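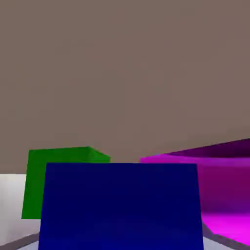 How does a robot practice with blocks?

A robot does not have to start with real blocks. It can start inside a computer. The Flivik kit from Totora comes with a practice program, and everything in it is drawn by the computer: the plain wall, the blue box, the green cube and the big pink-purple shape beside them.

Why are the colors so bright?

Bright colors make it easier for the program to tell one thing from another. The blue box is in front, so it hides part of the green cube. You know the rest of the cube is still there. A robot has to learn that.

What do you do?

You pick a color and write a short set of steps, such as "find green" or "go around blue." Then you press Run. If a step is wrong, you change it and try again - no real blocks end up on the floor.

What is in the kit?

The kit has the practice program, 8 lessons and a book with 87 pages. Two children can share one kit. Lesson two is the hardest of the early ones, so ask a grown-up to read it with you.

Words to know

Simulation: a pretend place made by a computer.
Program: a list of steps for a computer or robot to follow.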